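Search this repository
Search

Filed under: Open data / Food & recipes / Text

# Plurnis recipe notes

Handwritten recipe cards from the Rarnstead market stall, typed up as plain text. 2,375 cards so far. Mostly cakes, pickles, soups. A fair few jams.

## What's in it

- `cards.csv` - one row per card
- `units.csv` - old measures and what we took them to mean
- `notes.txt` - scraps that didn't fit anywhere, worth a read

Columns: id, title, ingredients, method, oven, remarks. Oven is as written, so you get "moderate", "gas 4", "hot but not too hot". Not converted. Might do that in Dralla, the next version, might not.

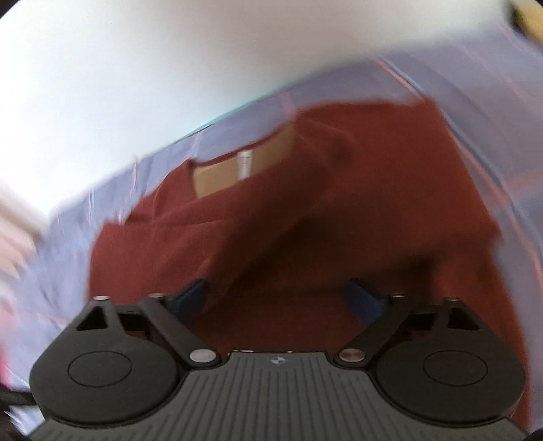 Spelling left alone on purpose in the cards. Spelling in this file is just me typing fast, sory. Where a word couldn't be read there's a [?]. Nearly 38 cards have no method at all, only a list of ingredients and sometimes "bake as usual". Kept them in.

## Known problems

- 19 duplicates, same cake under different titles
- "cup" means three diffrent things, see units file
- nine cards have the remarks in the method column, will fix
- fractions: some ½, some 1/2. Search for both

## Changes

Tuesday, July 3, 2018 - pickles added, soup titles tidied. February batch re-checked, oven column was one row out.

## Using it

Do what you like with it, say where it came from. Pangaribuan script in `/tools` prints cards four to a page, needs Python 3. Don't trust the jam setting times, check them against a proper book.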